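2 September 2022, bay 2, Cutham

Hanger task, teleop demos. Asger Vestergaard on the leaders, me on the log and resets. Goal for the day was to get the pink pleated piece into the set. Until now we only had flat cotton items, and the policy trained on those closes on nothing when the cloth has any depth to it.

Setup as in the Hokedum runs: both followers on the rail, basket on the left, rack at back right, teal hangers. Wrist view first, then the fixed view.

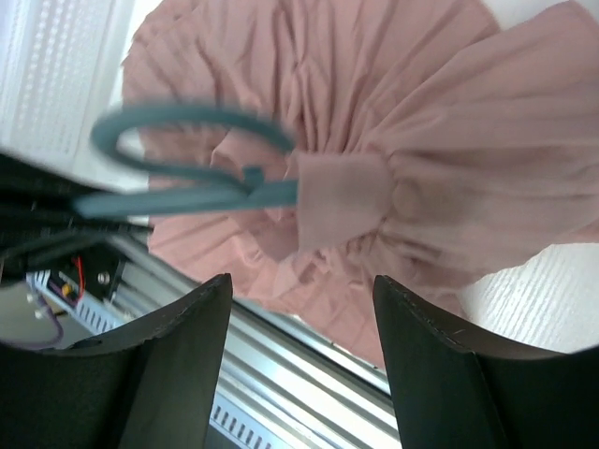
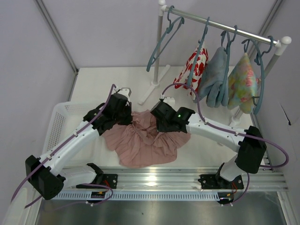 ## Task definition used today

1. Take garment out of basket, put it on the table between the arms.
2. Find the neck opening. Spread it with both grippers.
3. Take a hanger off the bar.
4. Insert one end of the hanger, hold, insert the other end.
5. Lift, carry to the bar, hook, release.
6. Both arms back to rest.

An episode counts only if step 6 is reached without the operator pausing for more than 4 seconds. Asger wanted the pause rule dropped for this garment. Kept it. If we let long pauses in, the policy learns to stop over the cloth, and we spent most of last December filtering those out by hand.

## Notes on the pleats

The pleats store slack. You pull one gripper outward and for the first stretch nothing happens at the other end, then the whole piece moves at once. With flat cotton the two ends are coupled from the start. The operator feels none of this through the leaders (no force feedback on this pair), so it has to be read off the video.

What worked better:

- Pinch several pleats together. A pinch on a single pleat slides out when the other arm pulls.
- Press down with the left while the right lifts. Asger started doing this without being told and his insertion times dropped.
- Move the hanger along the direction of the pleats. Across them, the end catches in a fold and drags the opening shut.

What didn't:

- Shaking the garment out in the air. It closes up again as soon as it touches the table.
- Regrasping the neck from below. The fingers collect two layers and the hanger goes between the wrong ones.

The wrong-layer failure is the annoying one. From the fixed camera it looks like a good insertion, and the wrist view only shows it if the wrist happens to be rolled the right way. Asger now rolls the right wrist inward before he commits to the second end. It costs a moment per episode, but the check is then in the data and a policy could in principle pick it up.

## Leader arms

Left leader trigger still has dead travel at the start of the stroke. The follower gripper stays where it is, then jumps. On cotton you can live with it. On this fabric the jump lets go of the pleats. I remapped the trigger so the dead part is skipped and saved it as a new profile under Asger's name. The old profile is untouched, so check which one is loaded before you start. The startup script doesn't print it.

Also lowered the speed scaling on both arms for steps 2 to 4 only. Switching is on the foot pedal. Asger forgot the pedal in the early episodes and those have fast insertions in them. I tagged them and left them in the raw folder, out of the training split.

Cable on the right wrist: watch it near the rack. When the arm reaches up for the bar, the loop can get between the wrist and whatever is already hanging. Reach in from the front with the elbow kept out. Coming in from the side is quicker but I don't want it in the demos.

## Hand guiding, short try

Tried kinesthetic teaching for step 5 with the followers in gravity compensation. One person per arm, both of us leaning over the table. The carry came out smooth, smoother than anything we get through the leaders. The problems are the old ones: hands and sleeves in every camera view, and the gripper has to be closed by a key press from somebody who has no free hand. Joint tracks are usable for a scripted baseline. Images are not usable for anything. Saved under `handguided/`, no video.

I would still do it again for the hook approach alone. The angle at which the hook meets the bar is hard to judge on the screen, and by hand you get it straight away.

## Count and split

35 episodes kept after review. Rejects are mostly wrong layer, plus 3 where the hanger dropped on the way to the bar. I kept the drops in a separate folder. Asger recovers from the table in all of them and the recoveries are clean, so they may be useful as correction data later.

Varied the starting pose of the garment by dropping it back into the basket without folding. Hanger positions on the bar were shifted by hand between episodes. Did not vary the basket position. It should be varied, see below.

## Labels

Step boundaries are marked by the operator with the pedal double tap. They run late, always by a similar amount, so I shift them in the export. The shift is in the config under the task name. Do not apply it to the Wumbei recordings, those were marked afterward from video and are correct as they stand.

The boundary between 2 and 4 is badly defined when the operator picks up the hanger first and spreads the neck second. Asger does both orders. For now the labeler accepts either. If the policy ends up mixing the two we will have to pick one and redo part of the set.

## Open

- Basket position: move it between episodes next session.
- Left leader trigger: replace the sensor, the remap is a patch.
- Print the loaded profile at startup.
- Second operator for the same garment. All of today is one person's habits.
- Ask Poltik if their annotation tool can show both wrist views side by side with a shared time bar. Ours can't, and reviewing the layer errors took longer than recording.
- Train on today's set alone before merging with cotton. Evaluate on step 4 only.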